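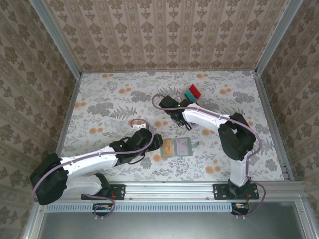 Figure 5.1 Striped medallion and floral covering on three walls, with a fern and blossom print on the horizontal surface.

5 Hanging patterned wallcovering

This section applies to Carnetti paste-the-wall coverings in the Cellimham and Srithong pattern ranges. For plain and textured coverings, go to Section 6. Surface preparation is covered in Section 3 and must be complete before any length is cut.

5.1 Before you start

1. Check that the batch number and shade letter are the same on every roll label. Keep one label until the job is finished.
2. Unroll the first 2,000 mm of each roll and compare the colour side by side in daylight.
3. Read the match symbol on the label. Cellimham patterns are a straight match. Srithong patterns are a half-drop match and must be cut from two rolls in turn (see 5.3).
4. Turn off power to the room at the switchboard before loosening any switch or power point cover. Use a battery work light if daylight is poor.

CAUTION: Do not mix batches on one wall. If a second batch has to be used, change over at an internal corner.

NOTE: Claims for shade variation are not accepted once more than three lengths have been hung.

5.2 Setting out

1. Choose the starting wall. With large medallion patterns this is normally the wall facing the door, or the chimney breast if there is one.
2. Mark the centre of the wall at eye height.
3. Decide whether a motif or a join will fall on the centre mark. Hold a loose roll against the wall and step it out to both corners. Use whichever position leaves the wider strip at each end.
4. Draw a plumb line at the edge of the first length using a level or a plumb bob. Use a soft pencil. Ballpoint and marker ink will bleed through the covering.
5. Mark the height at which the top of a full motif will sit. Where the ceiling is out of level, lower this mark so that the cut passes through background and leaves the motif whole.

Striped patterns make an out-of-plumb wall easier to see. Check both internal corners with the level before deciding on the starting point.

5.3 Cutting lengths

1. Measure the wall from ceiling to skirting in three places and take the largest figure.
2. Add 50 mm at the top and 50 mm at the bottom for trimming.
3. For a straight match, round the result up to the next full pattern repeat.
4. For a half-drop match, cut odd-numbered lengths from roll A and even-numbered lengths from roll B. Offset roll B by half a repeat before the first cut.
5. Number each length on the back in pencil and mark the top with an arrow.

Walls higher than 3,000 mm need two people and a platform. Do not hang these lengths from a ladder.

5.4 Hanging

1. Mix Ulix adhesive as directed on the packet and let it stand for 15 minutes.
2. Roll adhesive onto the wall to a width slightly greater than one length. Brush it into the corners and along the skirting.
3. Place the top of the length against the ceiling line with the trimming allowance turned up, and slide the edge to the plumb line.
4. Smooth from the centre outwards with a plastic smoother or a clean brush. Do not use a seam roller on raised areas of the print.
5. Butt the next length against the first. Match the pattern at eye height first — small errors from paper stretch are less noticeable near the ceiling and skirting.
6. Trim top and bottom against a broad knife. Fit a new blade for every second length.
7. Wipe adhesive from the face with a damp sponge before it dries.

5.5 Internal corners

1. Measure from the edge of the last length to the corner at the top, middle and bottom. Add 10 mm to the largest figure.
2. Cut the length to this width and keep the offcut.
3. Hang the cut piece so that the extra 10 mm turns onto the next wall.
4. Draw a new plumb line on the next wall and hang the offcut to it, overlapping the turn.

A small loss of match in the corner is normal. Do not wrap a full length around an internal corner. It will lift as it dries.

5.6 Narrow walls and returns

Where a wall is 830 mm wide or less, set out from the adjoining wall and continue the pattern through. Centring a motif on a narrow wall leaves a mismatch in both corners.

5.7 Drying

Leave the room closed, with heating and cooling off, for 24 hours. Small bubbles normally go down in this time. If one remains, slit it along the edge of a motif, apply adhesive with a fine brush and press flat.

Section revised August 17, 2025. Text: Corina Anghel. Technical check: Safta Crăciun.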